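The Closing of the Ferry Office at Girnemthorpe

Notice was given in February that the ferry between Ivthorpe and Girnemthorpe would cease to operate. The notice was posted on the door of the ferry office, at the height prescribed for notices, and remained there until the wind took it. A second copy was posted. The regulations allowed for this.

The office had been opened to serve the Hultineck mills and had been staffed without interruption from that time. Its ledgers recorded each crossing, the state of the water, and the name of the clerk on duty. The last of these clerks was Mr. Timmermans. He had held the post for 40 years and had never crossed the river himself, the duties of the clerk being confined to the Ivthorpe bank.

He took his meals at the desk between the noon boat and the two o'clock boat, and entered them in the ledger under Delays.
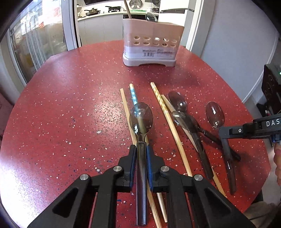
On the Tuesday of the final crossing, Mr. Timmermans was instructed to sell no ticket after four o'clock. At ten minutes before the hour a woman in a gray coat came to the window and asked for a return.

"The Office is unable to issue a return," said Mr. Timmermans. "There will be no boat by which to make it."

"I have always bought a return," the woman said.

He consulted the regulations. They required that a passenger be sold the ticket requested, provided that the fare was tendered in full. They also required that no ticket be sold for a service that did not exist. The two rules stood on facing pages, and had been signed by the same hand.

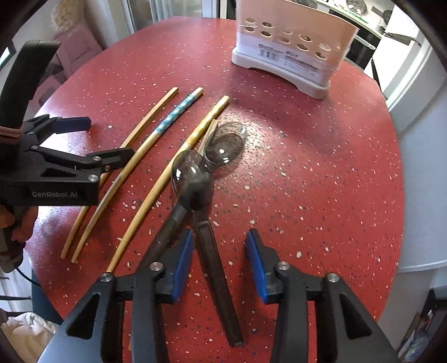 Liesbeth Willems

Mr. Timmermans issued the return. It bore the number 1652, and he wrote the number in the ledger with more care than was his custom. The woman thanked him and went down the steps to the landing.

It was then his duty to lock the window, remove the sign, and carry the key to the district office on the hill. He locked the window. He removed the sign. The boatman, who had not been informed of any change in procedure, rang the bell for departure and then rang it again.

The ledger for that day is preserved at Hultineck. It gives the water as calm and the passengers as two. In the column reserved for the clerk on duty there is no entry, and the key was never received.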